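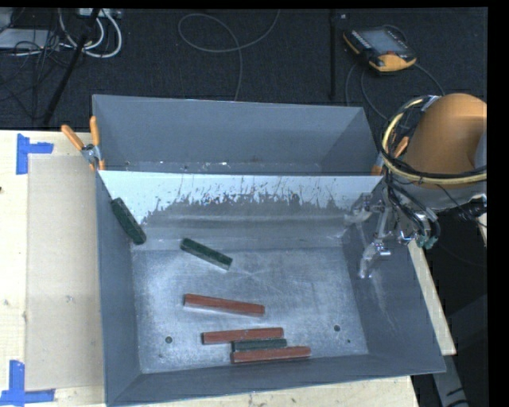
Fig. 4. Metal bin on a wooden tabletop, with green and reddish-brown blocks inside.

Section 3: Sorting out your toy library shelves

Right, you've got your membership list going, so now for the part I enjoy most (yes, really), which is getting the stock labelled and onto the shelves. I run the Varkdale toy library and wrote these steps after our big move in October, when we had 399 sets to put back.

1. Empty one shelf at a time. I once did all of them in a single afternoon and had to climb over jigsaws to reach the kettle!

2. Give each set its own number and write it on the container and on the card. Ours start at 500, so they never get muddled with the members' numbers.

3. Write a contents list for each set. Keep it short and plain: "blocks, green" will do nicely.

4. Put heavy things low down. Metal bins and wooden train sets go on the bottom shelf, dressing-up clothes at the top.

Caution: run a finger along the rim of any metal container before it goes out. If it feels sharp, keep it back until it's been filed or taped.

5. Enter the set in the loans book, with the shelf letter next to it. Soledad Espinoza does ours in pencil and I've come round to it, as things move shelf more than you'd think.

Note: if a set comes back with bits missing, lend it anyway with the list corrected. Families are very good about this, and the stray pieces often turn up a few weeks later in somebody's coat.

6. Leave a gap at the end of every shelf for returns.

Loans and late returns are in Section 4.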